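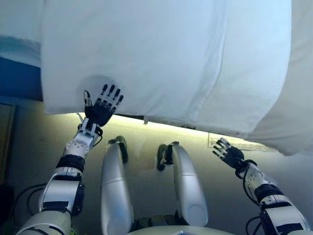
Both hands at the hem, second evening.

Odile had made beds for forty years at the Kinberg, and she did not see why she should stop talking just because the one making this bed was a machine, and she was only lending it her arms from a chair in the next room.

"Gently, now," she said, and raised her left hand inside the glove, and past the wall the black hand rose too. "You don't grab a sheet, sweetheart. You let it know you're there."

Her grandson Teo, who kept the log for Jistgate, had stopped reminding her that it recorded motion only.

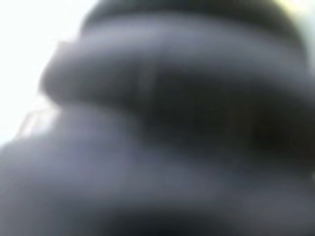
What the wrist camera saw, mostly gray.

"I can't tell a thing from that one," she said, squinting at the smaller screen.

"Then go by the big one, Gran. You've got 90 seconds left on this take."

Well, she had never hurried a pillow in her life, and she told him so at some length, with a story about a honeymoon couple from Ilwood thrown in. 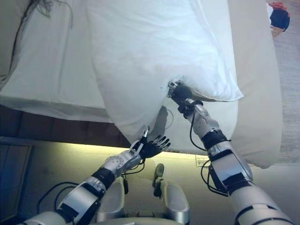 Hamdia Endale

She pinched the lower edge of the pillow with her right hand and kept the left one open underneath, the way her mother had shown her one April, standing behind her and holding her by both wrists.

"Who gets this, when we're through?" she asked.

"The next one they build, I guess. And the ones after it."

Odile thought about that for a while. Then she asked him to start the take over, so she could do the corner properly.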